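**Budget for a two-arm table setup: what do people forget?**

Taras Fedoruk
Navonstead, posted Wednesday

I am planning the purchase of two small arms for our workshop. The task is simple table work: plates, forks, a tray. The seller Kongate gave me a price for the arms only, and I have 2000 left for all the other things. Is it enough? I would like to order in January and I don't want to ask my boss for money two times.

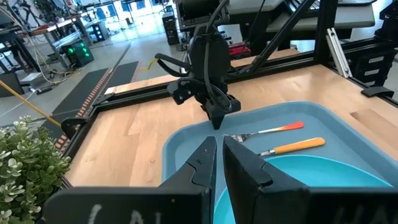

*1 min read · 2 replies*

**benkirane_m**

It can be enough, if you already have a computer. Before you order, write a list of everything that is not an arm:

- frame rails and brackets
- spare gripper fingers (we bought 5 pairs and used all of them)
- longer cables
- trays, plates and cutlery for the task

Ask Kongate if the power supplies are in the price. In our quote they were on a separate page and I did not see it. Also measure how far each arm must reach over the tray before you choose the table — we changed our table after 17 days, and the old one we could not return.

**pomov**

Take the 36 month warranty. Frame you can build yourself, it is cheap.

**Taras Fedoruk**

Thank you both. The power supplies are separate, I asked. I will take three pairs of fingers for the start.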